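Maintenance intervals I don't believe in

The Sinia service sheet says to check the arm mounting bolts every 700 hours. I'd like to know who came up with that. Our two-arm cell was set up in December, and by my log the first bolt that moved under a wrench did so at 200 hours. It wasn't falling out, but it moved, and a bolt that moves on a base plate is a bolt I'm going to keep looking at.

So I've been writing my own schedule, and most of it has to do with things the sheet barely mentions. Cables, for one. The manual gives a whole chapter to joint calibration and one paragraph to cable routing, as if the cables were somebody else's department. Every fault I've logged on this cell so far, apart from that bolt, came down to a cable. One was rubbing at a wrist. One had been pulled tight enough that the arm threw a torque warning any time it reached across itself, and I lost most of an afternoon recalibrating a joint that had nothing wrong with it.

What I do now is dull. Power off, move each arm by hand through the reach it really uses, and watch the slack. If a loop goes flat anywhere, it gets redone. Then power on and run the toy brick routine at slow speed, the one where it picks up small bricks and puts them on a plate, and watch the same loops again. Bricks are a decent test for this. The studs leave you very little room, so a gripper that has drifted shows up fast.

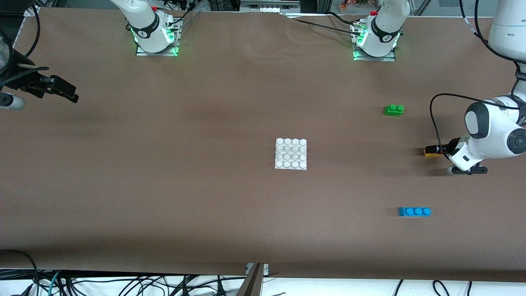

The brown paper was my idea and I'm not fully sold on it. It cuts glare and costs next to nothing. It also wrinkles, and a wrinkle under a brick tips the brick, and then you get a bad pick and blame the gripper. Hiretti sells a mat that is supposed to fix this. I've read the product page twice and still can't find a thickness tolerance on it, so I'm staying with paper and changing it every 8 days.

Fingertips are the other sore point. Muriithi pads are rated for "extended duty," whatever that means. I measure mine with calipers and swap them in pairs, even when only one side looks worn. A mismatched pair closes off center and I've chased that fault before.

As for the Clalmont monitoring package, the trial ran nine weeks on this cell. It sent me plenty of green check marks and never said a word about the tight cable. I didn't renew. The wrench and the log stay on the shelf by the door, and next on the list is the floor run, where the cables have gotten into a tangle again and I can't trace one end to the other without pulling on it.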